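Drilaren hand gripper, two-unit set: a fault report in the form of a review

Reviewed by Gebhard Mayrhofer

I bought the two-unit set in July to record household handling tasks for a robot arm we are training at Plumgate. The units do most of what the leaflet claims. One of them also developed a fault that I would call a safety matter, and that is the larger part of this review.

The body is a light grey shell with two black fingers at the front, driven by a trigger in the handle. Each unit has its own camera and a square marker, so that one can be located in the view of the other. Build quality is fair. The shell does not flex and the finger pads are ribbed enough to hold a glass jar.
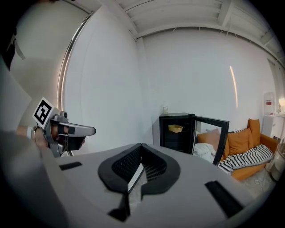

The fault is a trigger that does not return. On unit B the fingers closed as commanded and then stayed closed after the trigger was let go, with the motor still applying force. It appeared first in the fridge task, which has the operator open the glass door of a small black cabinet and deal with a yellow basket on the upper shelf. With a light basket the result is a nuisance. With a finger of the other hand between the pads it would be an injury, and the set has no stop button on the handle. The only way to release the jaw was to pull the battery.

I logged 56 closures on unit B in one session and 5 of them stuck. Unit A, under the same loads, had none.

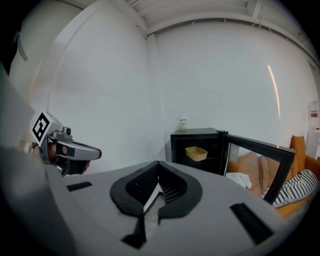

I then swapped the batteries, and after that the control boards. The fault followed the board. Under a magnifier the trigger sensor had a cracked solder joint on one leg, so the board was holding the last value it had read. A sensible design treats a lost signal as "open". This one treats it as "carry on".

The recorded data suffers too. The log shows a trigger held down while the operator's hand is relaxed, and nothing marks the reading as bad. Any arm trained on it will learn to hold on too long. We threw out the whole session.

What I would do before using a set:

1. Cycle each unit empty and watch for a slow or missing release.

2. Wiggle the trigger lead with the jaw half closed. Any twitch means a bad joint.

3. Keep the other hand clear of the pads when passing a container across.
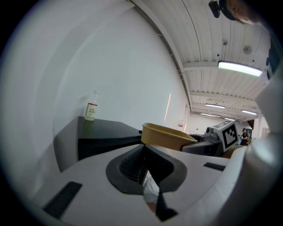 Repair and response from the seller

Brimico, who sold me the set, replaced the board in 2 weeks and did not argue. They would not say whether the firmware will change. The new board has a blob of adhesive over the joint - an improvement, though it leaves the logic as it was. I have since fitted a Nägeli inline switch to the battery lead, within reach of the thumb. It adds a little weight at the rear and has caused no trouble.

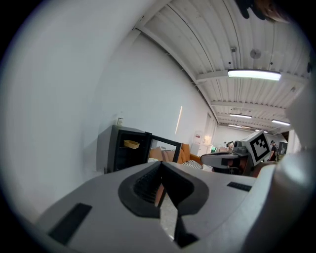 Issue 5, page 56

The new board has now done 2,000 closures on the bench without sticking. I regard the hardware fault as fixed and the design fault as open. For supervised work by adults who know where the switch is, the set is usable. I would not hand it to visitors or leave it powered on a table.

Bought at full price. Last checked 30 October 2021.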